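# Laissez-nous changer les touches
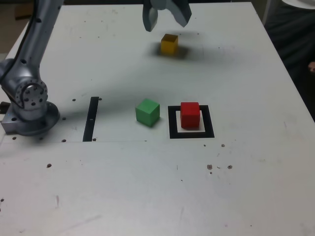
*Cube jaune sur table blanche.*

J'ai repris Treloar en août, sur console, après deux ans d'arrêt. Le jeu a bien vieilli. Les menus aussi, malheureusement : on ne peut toujours pas y réaffecter les boutons. Trois configurations sont proposées, et dans les trois l'esquive est sur la gâchette gauche.

Pour un jeu vendu 20 euros, j'aurais haussé les épaules il y a dix ans. Aujourd'hui je trouve cela difficile à défendre. Tikex, sorti par une équipe bien plus petite, permet de tout changer, y compris dans les sous-menus. On peut même enregistrer un profil par personnage.

L'argument du studio Dellance est connu : les combats auraient été réglés pour une disposition précise. Je veux bien le croire. Mais un joueur qui a mal au pouce au bout de 90 minutes ne profite pas beaucoup de ce réglage. Hoi-yan Chow, avec qui je joue en ligne, passe par les options système de la console et doit tout remettre en place quand elle lance un autre jeu. Elle a fini par abandonner au deuxième chapitre.

Les critiques ont leur part de responsabilité. Nous écrivons facilement 1000 mots sur l'éclairage et une ligne sur les commandes, quand nous y pensons. À partir de maintenant, je signalerai l'absence de réaffectation dès le début de mes tests, et elle comptera dans la note.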